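Automated picking at Vergara

Vergara is a fruit packing and order-picking house, and this is my entry on how the picking got automated, written for the staff encyclopedia that Graciela Navarrete keeps nagging us all to add to. I've worked on the loose fruit side for a long while, so expect more about shelves and baskets than about software. If you want the software, see the entry on Festeo (Svenja Aebischer wrote it and it's much tidier than mine).

Name and scope

"Automated picking" here means the small mixed orders, the ones where a shop or a canteen wants a few of this and one of that. The big pallet orders still go out by forklift and always have. People on the floor call the whole thing Pruneo, after the project name, though strictly speaking Pruneo is only the two-armed machine and Festeo is the order system that tells it what to fetch. Newer staff mix the two up all the time and I've stopped correcting them!

How it was done before

A picker took a paper slip, a basket and a trolley, and walked. You learnt where everything lived, and you learnt it again every time somebody moved the citrus. A good picker could squeeze a mango with a thumb and put it back without breaking stride. A tired one put the wrong thing in the basket near the end of the shift, and we'd hear about it from the customer the next morning.

Shigeru Hosoda ran the picking floor in those days and kept a tally of returned orders in a school exercise book. His last full June on paper slips came to 982 returns, out of far more orders than I'd care to guess at. That book is still in the office drawer if anyone wants to check my sums.

How it works now

The machine works in the practice bay for new fruit and in the main aisle for fruit it already handles well. It holds a shopping basket between its two grippers and works along open shelving, a compartment at a time. Fruit is set out on the shelf with plenty of room to spare, because a crowded compartment still causes trouble - it nudges one thing while reaching for another, and soft fruit doesn't forgive that.

Most of the teaching is done by people. Somebody who knows fruit guides the arms through a pick, over and over, and Svenja's lot turn that into something the machine can do by itself. I did two weeks of it and my shoulders knew all about it. You find out how many little things your hands do without asking you, like turning a pear so the stalk won't poke its neighbour. We logged 1,365 guided picks in that stretch, and I'd say I was only any good at it for the second half.

What changed for the people

Nobody in my team lost their place, though two of us changed jobs completely. Hipólito Ibarra went from picking to teaching and says he'd never go back. Pascual Retamal tried teaching, hated standing still, and moved over to goods-in, where he's much happier (and much louder).

The walking is mostly gone. My knees are pleased. I do miss it a bit, mind you, as the aisles were where you caught up with everyone, and the chat doesn't travel well across a machine that wants clear space round it. Breaks are longer now, which was something we asked for, and I think it was the right thing to ask for.

Judging ripeness has stayed with us. Every finished basket goes past a person before it's wrapped, and that person can send anything back. This job is called "last look" and it's paid at the same grade as teaching. There was a fair old argument over that grade, and Graciela has the notes.

New starters learn fruit first and the machine second. We tried it the other way round for a short spell and ended up with people who could clear a fault in seconds but couldn't tell you when an avocado was past it.

Still being argued over

Shelf height is the main one. The compartments that suit the arms are a touch low for Hipólito, who has to bend to refill them. The noise is fine. The order screens are too bright, in my view, and Svenja says she'll look at them. There's also talk of sending a second machine to the Ernovness depot, and the people there have asked to come and do a few days on last look with us before they agree to anything.

See also: Festeo; Last look; Goods-in; Returns
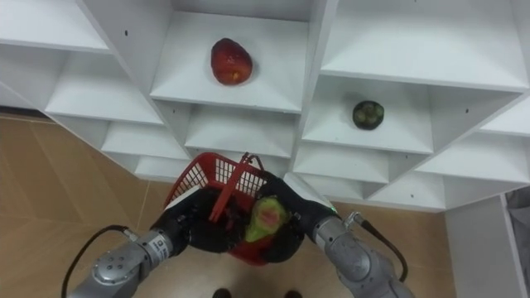
Pascual has asked for it to be added that last look is harder than this entry makes it sound, that by mid-afternoon every basket starts to seem fine, and that people ought to swap off it every hour whatever the rota says.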